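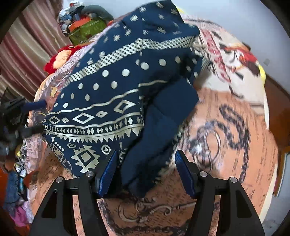
Item 2, cloth handling: patterned navy garment on the bed, two grippers.

Minutes, equipment planning meeting, Jun 8, 2019

1. Last minutes. Accepted, with one fix: the Clultik quote was 1262 per pair of grippers, not per set of four.

2. Folding work. The Uldale project wants two more pairs before October. The meeting was not convinced. Folding clothes on a bed is the job we said we would budget for, and so far the case for more hardware rests on a sales sheet. Setska claims its finger pads last 601 hours. No test report came with that number. Asked for one again.

3. Spare parts. Pads are quoted at 108 a set from Setska and 219 from Honorato. Honorato says the higher price covers a better grip on thin cloth. It was pointed out that Honorato also said this last year, about a different pad.
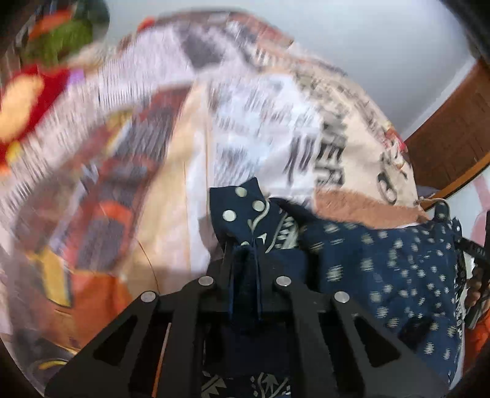
Agreed to buy one set from each and run both on the same clothes, dark and light, before any larger order. Shipping to be counted in the price this time.

4. Service plan. Clultik offers a yearly plan. The draft leaves out pivot pins and bolts, and several people asked what was left to service. No decision. Clultik to send a full parts list.

5. Storage. Short talk on shelves. Put off.

Actions
- Get the Setska test report in writing.
- Order one set of pads from each supplier.
- Uldale to send a one-page case for the extra pairs, with costs.

Next meeting: after the pads arrive.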